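Print this page | E-mail this item

Keeping winter fruit: what we learned from last year's storage survey

The Wuscombe Growers' Newsletter, January 5, 2022

Last June we asked members how they keep fruit at home once it has been picked or bought. The form went out with the summer seed list, and 51 households sent it back. A good number of you wrote on the back of the page as well, and those notes were more useful than the check boxes. We have pulled the main points together here for anyone who is working through the last of the fall crop or buying from the co-op bins until spring.

Most losses reported were in apples and pears, which is no surprise given what people grow in the valley. The usual story was a full box put away in good condition and opened too late. Members who looked through their boxes every week threw out far less than members who looked once a month. If you only change one habit this winter, make it that one. Take out anything soft, bruised or split, and use it the same day for sauce.

Temperature came next. Apples do best just above freezing, with some moisture in the air. An unheated porch is fine until a hard frost, and a basement is fine if the furnace is at the other end. Several people keep theirs in an old refrigerator in the garage, set as low as it will go without freezing. Do not use the same refrigerator for carrots or cabbage. Apples give off ethylene gas as they ripen, and it turns carrots bitter and makes cabbage leaves drop. Potatoes should be kept in a different place too.
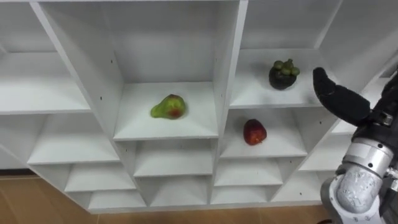

Pears are the fruit we get the most questions about, so they take up more room in this issue than the others. Most European pears are picked hard and ripen from the inside out. Left on the tree until they feel soft, they will be brown at the core. Store them cold and bring a few at a time into the kitchen, where they will need several days to finish. Check near the stem with your thumb; when the neck gives a little, the pear is ready. Color is a poor guide in many kinds. A yellow-green skin with some red blush, like the fruit lying on its side on the white shelf, could belong to a fruit at any stage, and you would have to pick it up to know. Bosc stays brown from start to finish. Bartlett is the exception, and goes from green to a clear yellow as it ripens.

Sinan Eren, who runs the orchard on the Siselix road, has been keeping pears for sale through February for 23 years. He stores only fruit with the stem still on, and he never stacks more than two layers deep. He also cools the fruit the same evening it is picked. He told us that a warm night in the barn costs him a week of storage at the other end. For home use he suggests shallow trays lined with newspaper, with the fruit not touching. Wrapping each pear in paper helps as well, but it makes checking slow, and he no longer does it himself.

Some notes on other fruit from the forms:

Quinces keep well for a couple of months but scent everything near them. Give them their own shelf, away from butter and flour.

Citrus from the store lasts longest in the refrigerator drawer, loose or in a mesh bag. A closed plastic bag traps water and brings on mold.

Persimmons of the pointed kind must be fully soft before you eat them. Put them in a paper bag with an apple to speed them up. The flat kind can be eaten firm.

Bananas should stay out of the refrigerator until they are as ripe as you like them. After that the skin will darken in the cold but the inside will hold for a few days.

Washing came up on a lot of forms. Wash fruit just before you eat it. Fruit that goes into storage damp will spoil sooner, and washing also takes off some of the natural wax on apples. Brush off dry dirt with a soft cloth and leave it at that.

The co-op has slatted trays for sale again. They come from the Grønli mill and are the same size as last year, so they will stack with the ones you have. We ordered 300 and more than half are spoken for. The limit is 4 to a household until the end of the month. Pay at the counter and pick up from the side door. The Drostia store does not have them this year.

We will send the survey out again in June, with a new page on berries and freezing. If you kept a record of what you stored and when you used it up, please hang on to it until then.

Contact the newsletter office | © 2022 Wuscombe Growers' Newsletter | Back to top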